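Take 147

Demo 147 and her wrist hurt. Oranuch shook it out, put it back on the controller. Squeezed. Across the room the red gripper squeezed too, a hair late, like always.

"Reset," said Chia-jung.

She reset. Arm up, fingers open, wait for the beep. The job was stacking. Cups and bowls, any order, put one inside another one, let go, back off. Five hundred good ones by morning or Bendton gave the contract to Suline, and Suline had a bigger room and nicer chairs.

Beep.

She went for a cup. Too fast. The finger clipped the rim and over it went, rolling, and Chia-jung caught it against his stomach without looking up from the laptop.

"Keep or toss?"

"Toss."

"We could keep it. Call it a recovery."

"I didn't recover. You did."

He tossed it. Counter stayed at 147. It was ten past two in the morning, November, the heat had gone off at eleven and she was driving in her coat with the sleeves shoved up.

Thing was, she was good at this. Better than anybody at Cledeck, and she'd only come in to do the invoices. Østergaard had sat her down one lunchtime as a joke and she'd put a bowl in a bowl first try. Soft hands, he said. Then he wrote her name on the night sheet and that was the end of invoices.

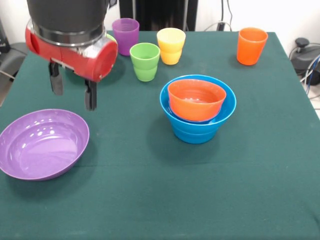

"You're hovering again," Chia-jung said.

"I'm thinking."

"It learns that. You hover, it hovers. Last week's model, remember? Sat up there forever. Østergaard thought it had crashed."

She remembered. She'd watched it on the big screen with everyone else, the arm going out over the cloth and stopping. A small drift left. A small drift back. Then down, quick, like jumping in a cold pool. And her face got hot becuase that was her. That was exactly how she picked up a phone to call her mother.

She hadn't told anyone. What would you say.

"So what do I do," she said. "Not think?"

"Think before the beep."

Fine. She shut her eyes. Purple bowl. Down on the near side, pinch the edge, lift, across, over the blue. Don't drift. Beep. Down, pinch, lift – the bowl swung a little and she let it swing – across, over, open.

It sat crooked. It sat, though.

"Keep," said Chia-jung. "148."

Again. 149. Again. She stopped hearing the beep as a beep. Around three he put half a sandwich by her elbow and she ate it left-handed between takes, crumbs on the controller, and he pretended not to see the crumbs.

At 200 he turned the laptop round. He'd run a training on the side, just the new ones, only 50 or so, nowhere near enough. "Want to see? It'll be bad."

"Show me."

She took her hand off. Felt strange, the arm moving with her hand in her lap. It went out over the cloth. It didn't stop. Went straight down beside the purple bowl, missed the edge by almost nothing, closed on air. Opened. Shifted over. Tried agian.

"Huh," said Chia-jung. "Who taught it that?"

She hadn't. She went back through it in her head, every take since the sandwich, and she couldn't find one where she'd missed and gone again. She'd tossed all of those.

The fingers closed on the rim. Lifted. The bowl swung a little, and the arm let it swing.

"Put your hand back," he said, quietly. "Three hundred to go."

She left it in her lap a bit longer.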